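Bed Making Study: Call for Participants
Fledorden Home Textiles, Mandagi site
Posted Jan 14, 2025
Reference: 413

Fledorden is recruiting adults to take part in a study of how people make and strip beds at home. The results will be used to revise the sizing and care labels of the Mellix line of sheets and blankets. Visits take place in the participant's own bedroom. No travel is required.

What the visit involves

Each participant is visited once. The participant strips the bed, puts the used linen in one place, fits a fresh sheet, and returns the pillows, blankets and any other items to where they normally go. The task is then repeated with a Mellix sheet supplied by us. There is no time limit. Participants should work at their usual pace and in their usual order, including any steps they would normally skip.

Please do not tidy the room beforehand. Bedding should be left as it is on an ordinary day. 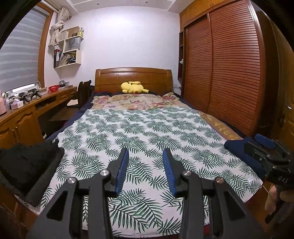 Bed access is the main thing we check when a room is proposed. We record which sides can be reached on foot, the height of the mattress, and the type of headboard. Items kept on the bed are part of the task and stay in the study: a plush toy against a wooden headboard, as with the yellow Pikachu, or a folded cloth on the mattress, is handled by the participant like any other piece of bedding. Printed and plain sheets are both accepted. Desks, shelves and window blinds do not need to be moved or cleared.

Who can apply

Applicants must be 18 or older, live within the Mandagi or Druken delivery area, and change their own bed linen at least once a month. Single and double beds are accepted. Bunk beds, sofa beds and waterbeds are not. Applicants with a back or shoulder injury that limits lifting should not apply.

Payment

Participants receive $100 on completion of the visit. The supplied sheet may be kept. Visits canceled by the participant on the same day are not paid and may not be rebooked.

How to apply

Write to the Fledorden study desk, Room 376, Mandagi, and quote the reference at the top of this page. State the bed size, mattress depth, number of people who sleep in the bed, and the weekdays on which a visit is possible. Applications close at the end of January. Applicants who are selected will be sent a consent form, which must be signed and returned before a visit is booked.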